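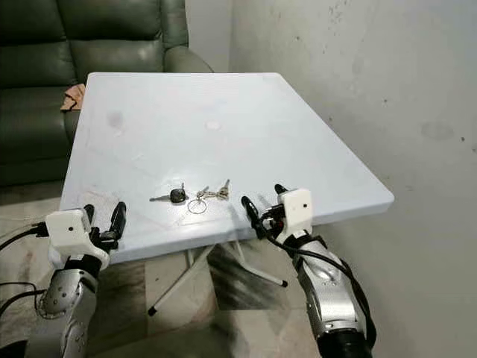

Tsutomu Hirose schreibt: hatte ich letztes Semester genauso, bei mir war es nicht der Greifer, sondern das Timeout im Skript. Schaut erst da rein, bevor ihr wieder alles zerlegt.

Ticket 22, Projektkurs Pelix, Aufgabe "Schlüsselbund greifen"
Status: offen
Priorität: hoch (Vorführung im Mai)

Problem: rechter Arm fährt an, bleibt vor der Tischkante stehen, Finger schließen nicht. Kein Fehlercode, nur "wait" im Log. Linker Arm macht dasselbe, aber seltener.

Schon probiert:
– Neustart Steuerrechner, zweimal. Nichts.
– Stecker am rechten Handgelenk ab und wieder dran. Nichts.
– Greifer von Hand über die Konsole auf/zu: geht einwandfrei, beide Seiten.
– Greifkraft von 150 auf kleiner gestellt, wieder zurück. Egal.

14:10 Timeout gefunden, Danke Tsutomu. Stand auf 2000 ms, Bilderkennung braucht für die Schlüssel aber länger. Steht jetzt auf 6 s. Arm fährt durch bis über den Tisch – immerhin.

14:35 Neues Problem. Greift zu hoch, Finger gehen über den Metallschlüsseln zu. Beim Autoschlüssel klappts, der Griff ist dicker. Vermutung: Tischhöhe in der Konfig stimmt nicht, da steht noch der Wert vom Tisch in Chiba drin. Wer hat das kopiert??

14:50 Nachgemessen, Höhe eingetragen, Konfig unter flikumen_tisch gespeichert. Bitte NICHT die alte laden.

15:20 Autoschlüssel ok. Ring geht auch, wenn er frei liegt. Die beiden kleinen Schlüsel nebeneinander: rutschen weg. Evtl. andere Fingerauflagen, Anfrage bei Sundent ist raus.

Offen: linker Arm mit neuem Timeout noch nicht getestet. Macht das bitte die Abendgruppe, ich muss zum Zug. Log liegt im Kursordner.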